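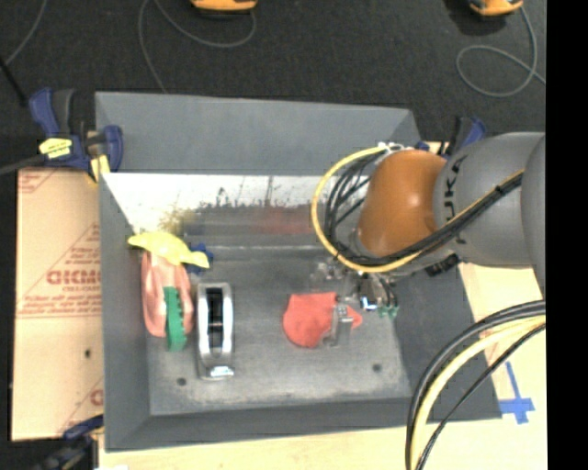 **Figure 3.** Robot arm over the right half of a gray bin, with a piece of red fabric below it.

## 4. How wording changes as sayings are copied

### 4.1 Material

The four collections compared in this section are Usum, Graker, Bellamy and Menero. Usum and Graker are quotation websites that sort their entries by topic and let readers add to them. Bellamy is a printed dictionary of quotations, used here in its most recent edition. Menero is a set of desk calendars, each with one saying per page, which the publisher also puts online as plain text.

We started from the topic headings used in Usum, picked those with a close match in the other three (work, patience, age, neighbors, money, weather and so on), and pulled every saying that appeared under the matching heading in at least two collections. Duplicates inside a single collection were merged. The result is a working set of 236 sayings. For each one we recorded the full wording in every collection where it occurred, the name attached to it if there was one, and any source given, such as a book title or a speech.

Two sayings were treated as the same if a reader would take one for a copy of the other. We tried a fixed rule first, based on the share of words in common, but it failed on short items. A saying of five words can change two of them and still be plainly the same saying, while two long sayings on the same topic often share most of their small words and nothing else. In the end both authors matched by hand and settled differences by discussion. The matching was done before any names were looked at, so that a shared name could not pull two different sayings together.

### 4.2 Kinds of change

Most of the changes we found were small. The commonest was the loss of an opening phrase. A sentence that begins "I have often thought that" or "It has been my experience that" in a dated source nearly always loses those words on Usum and Graker, and usually in Menero as well. What is left is a flat statement. The effect on meaning is larger than the number of words suggests, as a writer who was reporting a private impression now appears to be laying down a rule.

The second kind was the swap of an old or formal word for a current one. "Ought" becomes "should," "whilst" becomes "while," "one" becomes "you." Menero does this most often. Calendar pages have little room, and the shorter word tends to win, but the same swaps appear on Usum, where space is no concern.

The third kind was trimming at the end. Many sayings in dated sources have a second half that limits or even takes back the first. A line in praise of patience may go on to say that patience is easy for people who have money. In 40 of the 236 sayings, at least one collection gave the first half alone. Graker marks such cuts with three dots in some entries and leaves them unmarked in others, and we could find no pattern in which it did.

Additions were much rarer. Where words were added, they mostly filled in a subject that had been clear from the original setting, as when "they seldom pay it back" becomes "borrowers seldom pay it back." We don't count these as errors. A saying taken out of a letter or a play needs some repair before it can stand alone, and a dictionary editor would do the same thing in square brackets. Bellamy does use the brackets. The other three do not.

### 4.3 Names

A change in wording often came with a change in name, though the link ran in only one direction. Sayings that kept their wording in all collections sometimes had different names attached. Sayings whose wording had drifted far almost always did.

In 28 cases, two or more collections gave different authors for what we had matched as one saying. We looked for a dated source in each of these. Where we found one, the name it supported was usually the less famous of those on offer. This agrees with the common view that sayings move toward well-known people over time. We would add a caution. A less famous writer in a dated source may have been repeating something already in circulation, and a good many of the sources we reached introduced the line with words such as "as they say" or "the old remark." The printed page fixes a latest possible date for the saying. It does not fix an author.

The label "Anonymous" needs separate treatment. Bellamy uses it only after a search has failed, and says so in its preface. On Usum it is the default when a contributor leaves the name field empty. The two uses look the same to a reader and mean different things. For this reason we left "Anonymous" out of the count of conflicting names. Labels of the form "Irish proverb" or "Chinese proverb" were left out on similar grounds. They were the least stable labels in the set, and the same saying about rain was given to three different countries.

### 4.4 Does the order of copying show?

We had hoped to say which collection copied from which. A shared mistake is good evidence of copying, and Usum and Graker share many, including a misspelled book title that occurs in no other source we know of. The direction is harder to settle. Neither site shows when an entry was first posted. Saved copies of Graker go back to around 2000, and those of Usum are more recent, but a saved copy shows only that an entry existed by then. Some of the shared mistakes may come from a third site that is now gone.

Menero is easier, since each calendar is printed for a given year. Its earlier calendars follow Bellamy closely, down to the punctuation. The later ones do not, and their wording is nearer to that of Graker. We take this as a sign that the publisher changed its working source at some point, though we have nothing from the publisher to confirm it.

### 4.5 Limits

The set favors sayings that more than one editor or reader found worth keeping. Sayings that appear in a single collection may behave differently, and it is possible that they change less, having been copied fewer times. All the material is in English, and translated sayings raise a problem we did not try to solve: two versions may differ because one was altered or because they go back to separate translations. We kept such items in the set but did not count differences between them as changes unless both collections named the same translator.

The choice of topics also matters. Headings such as "weather" bring in many rhymed sayings, and rhyme holds wording in place. Without the rhymed items, the share of sayings with at least one change goes up under every heading. Section 5 gives the results with rhymed and unrhymed sayings kept apart.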